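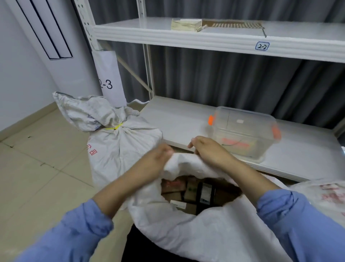
Community > Shipping and Moving > Sending parcels abroad

Monday, September 17, 2018, posted by mahlet_a

I must send small boxes to my sister by sea. The agent at Triken accepts woven sacks up to 28 kg. Is a sack good enough, or should I pay more for a carton?

tork_f: Carton. A sack gives no protection at the corners.

Mwanahawa M.: I don't agree. I sent 6 sacks last year and all arrived fine – but pack them tight and sew the top, don't only tie it.

tork_f: Fine for clothes. For glass I would never do it.

mahlet_a: No glass, mostly tea and soap. Which thread do you use?

Mwanahawa M.: Nylon, doubled.

Contact | © 2018 Flarosora | Back to top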